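Equipment / Two-arm stations / Kevau
Overview Safety Spare parts Contact

April, by Theresia Riedl

Kevau is a station with two white arms for table work with dishes and small kitchen things. Please read this page before you order, as we had a fault with the left gripper. After 96 hours of use the fingers closed too strongly, and four plates got cracks at the rim.
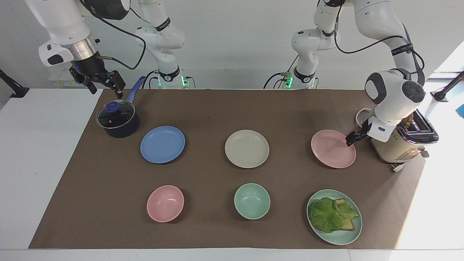
SAFETY NOTICE
The cause was a worn force sensor. Stations delivered from Hurkiscombe must stay at 60 per cent speed until the sensor is changed. The work takes about 5 minutes with the power off. For the free part, please write to Ginevra Rinaldi.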